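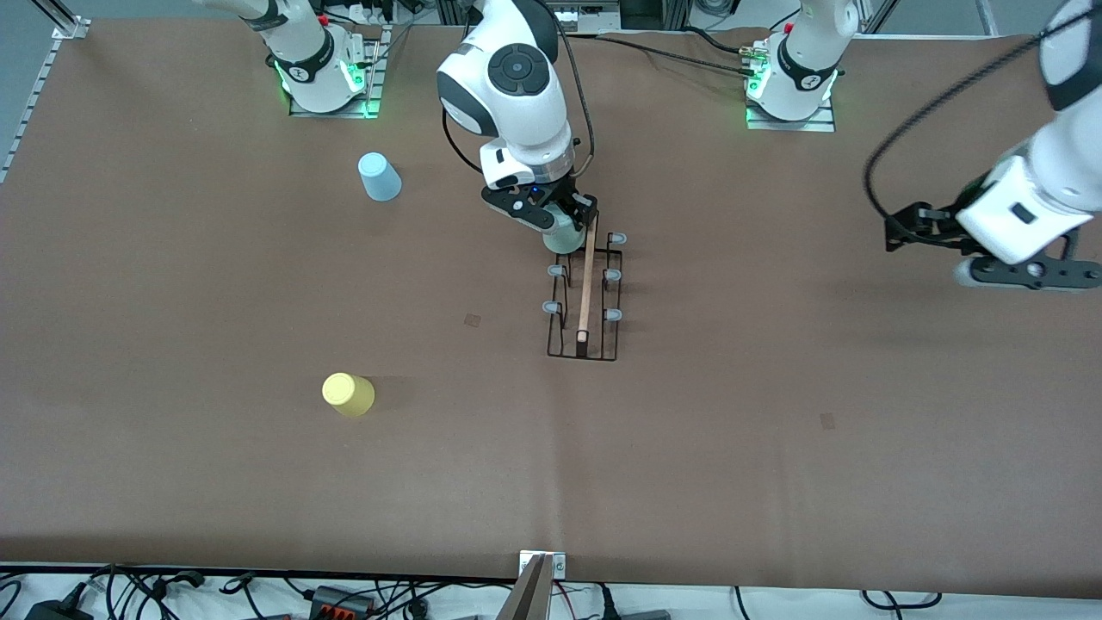
My unpopular opinion about two-arm cells is that the most important part costs less than lunch, and it's the paper on the table.

I look after a cell at Somik, a small shop that teaches robot arms to sort and rack dishes. Two arms, a wire rack, some plastic cups, and a long sheet of brown paper over the tabletop. When I tell people what I do all day they picture me deep inside a wrist joint with a tiny screwdriver. Sometimes, sure! But a big chunk of my week goes into the surface everything sits on, and I think most shops treat that surface like a placemat.

Last March we lost 2 full days to a grasp problem. The right arm kept closing a little high on the cups, and everybody went straight for the expensive suspects. We redid the wrist camera calibration. We swapped a cable. Somebody wanted to ship the gripper back to Westerberg (I talked them out of it, barely). The paper had crept and bubbled up near the middle, so the cups were standing on a little hill. I pulled it flat, clamped it again, and we were back to work before the coffee was done.

So now I have opinions. Pick a matte covering, and pick it for the wrist camera before you think about how it looks to visitors. We tried a glossy white vinyl that Pluson sells for benches, and it was gorgeous, wiped clean in a second, and threw every ceiling light straight back into the lens. Plain brown paper is dull in the best possible way.
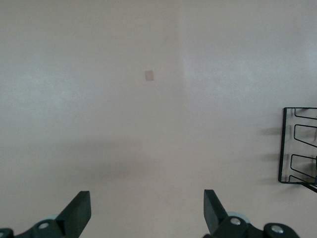 I also think you should leave the little marks alone, as long as the surface is flat. New people see a small tan square on the paper and want to scrub it or change the whole sheet. Please don't! A fresh sheet means fresh edges, fresh wrinkles, and a morning of checking heights again. I change ours every 13 shifts, or sooner if it tears, and in between I just check 4 spots with a straightedge, which takes me less time than finding the straightedge.

Clamps are my other soapbox. I like plain metal ones on the front edge, where I can see them and grab them. Orura makes a very clever under-table tensioner, and I'm sure it's lovely for somebody with better knees than mine. I had one for a month and spent it lying on the floor among the power cables, feeling around for a knob. Anything I have to crawl to reach is going to get checked half as often as it should, and I'd rather admit that than write a maintenance sheet for a more disciplined person.

Same goes for gripper screws, by the way. Put them where a driver can get at them with the arm parked, and they'll get looked at. Bury them behind a pretty cover and you'll find out about the loose one when a finger starts to wobble.

I know the arms are the fun part, and I like them too. But if you're pricing out a new cell this year, save a line in the budget for a big roll of paper and a decent straightedge, and put the straightedge on a hook. Mine is missing again as I write this.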